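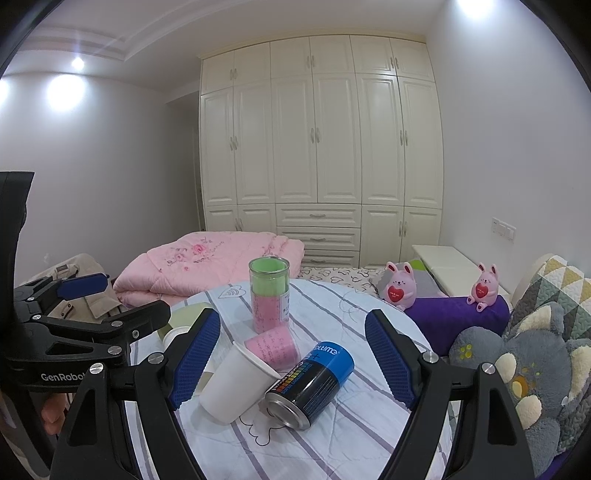 Round table with striped cloth, bedroom side

Ticket 903: Bulleo water sampler, nitrate channel reads high after membrane change
Opened: 8/3/25
Reported by: Purificación Carretero, Murketlow catchment study
Component: ion-selective module, firmware unchanged
Status: monitoring

Symptom
Conductivity and pH agree with the bench values. Nitrate reads high on every sample from the Suler outfall and drifts upward for the first hour after power-on. Offset is not constant, so a flat correction in the export script does not help.

Steps tried
Recalibrated with the two low standards. Slope accepted, drift still present.
Swapped the reference electrode with the spare. No change.
Ran deionized water for 200 seconds between samples. Drift slower, final value the same.
Checked chloride. The outfall samples are well above the upstream ones — interference is possible but does not explain the drift in the standards.

Reply from support (Pawłowska)
Please send the raw millivolt log, not the converted values. Also confirm how long the new membrane was conditioned before the first calibration, and in what solution.

Reply from reporter
Log attached. Membrane was conditioned in deionized water overnight. The old manual says to do it that way.

Reply from support
The old manual covers the glass-body electrode only. The polymer membrane has to sit in the 1,040 standard. After deionized water it keeps exchanging during the first calibration and the stored slope is wrong. Recondition, clear the stored slope (menu 4, hold Enter), then calibrate low to high. Discard the first reading at each point.

Result
Reconditioned and recalibrated. Standard marked 900 now reads 903 and holds. Outfall samples rerun, values lower and stable. Chloride correction turned on for the outfall set only.

Open items
Flag the earlier outfall nitrate data as suspect in the shared table — PC.
Manual page to be corrected in the September revision.
Keep ticket open until the next full sampling run is in.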